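About Wallner Blocks

Reading time: 4 min

We are a small workshop and we make wooden blocks. We do not make many other things. People sometimes write to us and ask for a train, or a doll bed, and we have to answer that we are sorry, we only have blocks. In our opinion there is enough to do with blocks for one working life.

My name is Veronika Pfister and I started the workshop in Mindton, in two rooms behind a shop for bicycle parts. Before this I worked 14 years in a kindergarten. Every morning I put out the building corner and every afternoon I put it away again, so I learned very well which blocks are good and which are only pretty in the catalog. The bad ones were always a little different from each other. A child of three years notices this quickly. She puts one cube on another, it rocks, she tries again, and then she goes to the sand table and does not come back to the building corner that week.

The first set I made was for my own group. I bought beech from a sawmill, cut it with a borrowed saw and sanded it at the kitchen table, to the sorrow of my family. It had 39 pieces and all of them were cubes, as I could not yet make a good arch. A colleague from another kindergarten asked for the same set, and then her sister, who teaches first grade. The name Wallner is from the street where the first workshop was.

Today our basic set is called Trustell and our big set for schools and day care is called Sotusier. Trustell has cubes only, like the very first one. Sotusier has 345 pieces, with long boards, half cubes, pillars and finally also arches. It comes in four crates which can be used as shelves. The lids are sold separately, and I know that some customers do not like this.

How we make them

The wood comes to us in planks and stays with us for some weeks before we cut, to get used to the air in our rooms. After cutting we sort. This is the slowest part and also the part I will not give away. Each cube is measured on two sides and placed on a flat plate of glass, and if it moves under the finger it goes into the box for seconds. The seconds are not thrown away, we sell them at the door by weight, for crafts.

Then we sand the edges, but not very much. A very round edge feels nice in the hand, but it takes away the surface on which the next cube has to stand. We keep the edge only so soft that it does not hurt when somebody steps on it with socks. (It hurts a little.)

The color is a water stain in two coats. We have red, yellow, green and blue, and the natural wood without color. For a long time we had also a violet, but it became brown in the window of one school and we stopped it.
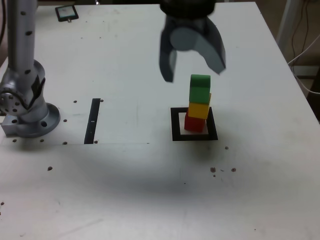 A tower of three is for us the most important building. It is the first one a child makes where something can go wrong in the middle. With two cubes you can be careless. With three, the middle one can sit a little too far to one side and the top one must still find its place on it. When I visit a group I like to watch this moment, and I ask the teachers to please not straighten the tower with their own hand. A crooked tower which stands is a good tower. If it falls, the cubes are made for it.

For the same reason we do not put magnets, pegs or grooves in our blocks. We were asked for this many times. There are good toys with such things and we have nothing against them, but then the toy does the holding, and the child can look at something else.

Working with us

Schools and kindergartens can borrow a Sotusier set for a month before they decide. You pay only the transport. Please send back all the pieces, also the ones with bite marks, we replace these for free.

Our workshop is open for visitors in the afternoon, please write before you come. In December we are closed for visits, because every table is full of parcels and there is no place to stand. We can take small orders until the middle of the month.

Spare cubes can be ordered one by one in every color. Tell us the year in which you bought your set, the older yellow is a bit darker than the new one and we still mix it for old customers.

Veronika Pfister
Wallner Blocks, Mindton

Comments (3)

marthe_k: We have the Trustell set since my oldest was two and now the third child is using it. One green is missing and I suspect the dog. Good to know about the spare cubes!

Oldham reader: Do you ship the seconds too or only at the door?

Veronika Pfister: Only at the door, I am sorry. The boxes are too heavy and the post becomes more expensive than the wood.

This website uses cookies to remember your basket and your language. By continuing you accept our cookie policy. Accept | Settings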